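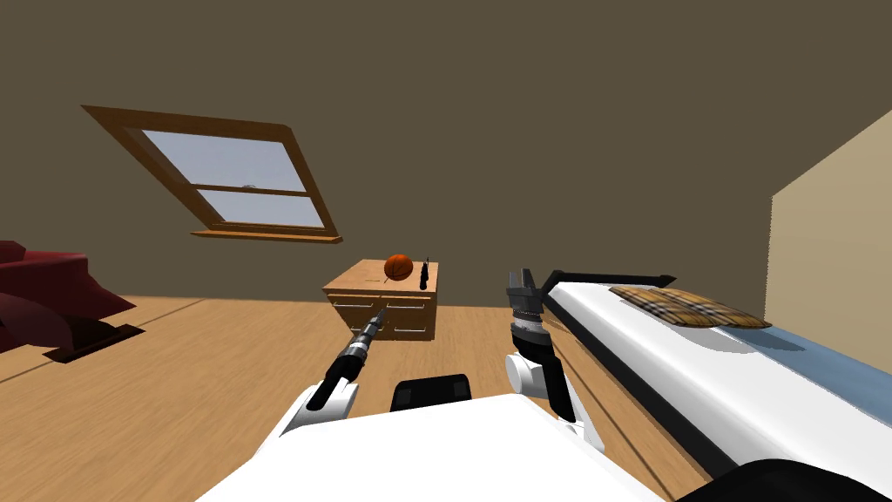
To: Turcotte staff list
From: Noelia Gallardo, Workplace Change
Date: 21/11/2025
Subject: Re: Room preparation trials and the Sakham rota

Dear colleagues,

I am replying to the list, as several of you have raised the same points as the message quoted at the end.

The trial remains in simulation until the Wurnia software has passed its safety review. The attic bedroom is the current practice room. The tasks set there are tidying ones: picking up items left on furniture and putting them where they belong. Sloped ceilings were asked for by the housekeeping teams, who pointed out that a good share of our rooms at Sakham are under the roof.

On staffing, no contracted hours will be reduced during the trial. This covers all 37 housekeeping posts at the two sites. If the work moves to real rooms, 4 supervisors will be offered training to oversee the machines, on their present grade or above. Applications will be open to everyone in the department, including part-time staff.

Bed making, bathrooms and the final check of each room stay with our own people. The question of guests' belongings is still open – at present the rule is that a machine may not handle anything in an occupied room, and I expect that to stand.

Gukgate staff asked whether their working speed would be compared with that of the machines. It will not. Room times recorded since August are used for planning the rota and are not seen by line managers.

Comments on the draft working agreement should reach me within nine days. Paper copies are in both staff rooms.

Yours sincerely,
Noelia Gallardo

> Dear Noelia,
>
> Thank you for the notice. The late shift at Gukgate would like to know
> who will be responsible if a guest's property is moved or damaged, and
> whether we may stop a machine ourselves without asking a supervisor.
> We would also like it in writing that nobody loses hours.
>
> Regards,
> Late shift, Gukgate

P.S. On the second question in the quoted message: yes, any member of staff may stop a machine at any time. The wording is in section four of the draft.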